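Subject: Re: [shed-list] What do we do about the foil

Replying to the list, as the original came to the list, and as I gather at least one other bench has the same trouble.

> We did the sorting afternoon in February as planned. Everybody gets a sheet, everybody gets a bowl, scraps off the sheet and into the bowl. Lovely. Then someone put duct tape in with the foil and I spent the rest of the arvo picking it apart over the bin. Can we please agree on (a) what goes in the bowl, (b) whether the bench has to be cleared first, and (c) who keeps walking off with the little screwdriver? Also is the Ovby bowl the right one? Ours is more of a soup plate.

Taking these in whatever order I feel like.

The bowl. Any wide dark one will do. I like the Ovby because it's matte and you can see a scrap of foil in it from the other side of the room, but I've also used a cake tin and civilisation carried on. A soup plate is too shallow. Foil is springy stuff, and it'll be on the floor the first time someone turns round with a sleeve.

What goes in it. Foil, and only foil. Tape goes in the jar with the lid, sticky bits folded inwards. I know they're both silver. I know that once they've been scrunched they look like cousins. The test is the thumbnail: foil holds the dent, tape sulks and comes back with fluff on it. If you can't tell, put it in the jar. The scrap bloke takes clean foil off us and will not take a ball of foil with a gummy heart, and he has made his feelings known.

Clearing the bench. Yes, in theory. In practice I've never seen a bench in this group fully cleared and I include my own, where the long pole has been lying corner to corner for so long that people reach round it like a sleeping dog. If it's too much bother to put away, push it to the back and work in front of it. What you can't do is work on top of the instruction sheets you still need. Grigaitė print theirs in grey on white, the foil is grey on white, and I have personally thrown out a page 2 along with the scraps. Use an old sheet, one you've already finished with, and write on it in red so it's obviously condemned.

The roll of tape should live on its side. Standing up it's a wheel, and our floor has a slope.

My bench:
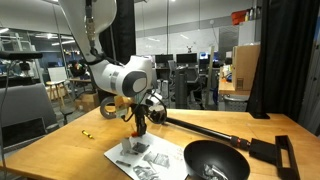
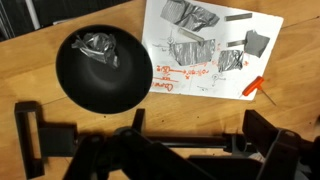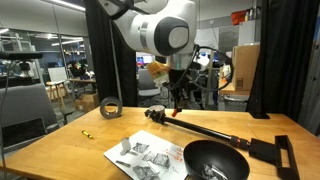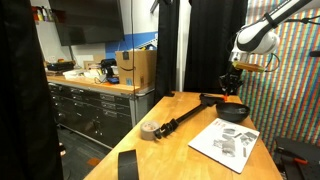
As to (c), I have no idea who takes the screwdriver. I bought 2 of the small ones at Brovance last winter and painted a stripe on one of the handles, and that was the one that went. My current policy is to leave the cheap one on the left-hand side of the bench and hide the decent one in a drawer under the sandpaper, where it's safe from everybody including me.

One more thing while I've got your attention. The Lovo catalogue has foil in bulk, 111 sheets to a box, and somebody has pencilled an order on the noticeboard for 2,000. I'd like to believe that's a slip of the pen. If it isn't, come and see me before it gets posted, and bring some idea of where you think we're going to put it.

Jars are on the shelf by the sink. Please wash them before you bring them back. The one with the gherkin label still smells of gherkin, and so now does a fair bit of tape.

Cheers from the back bench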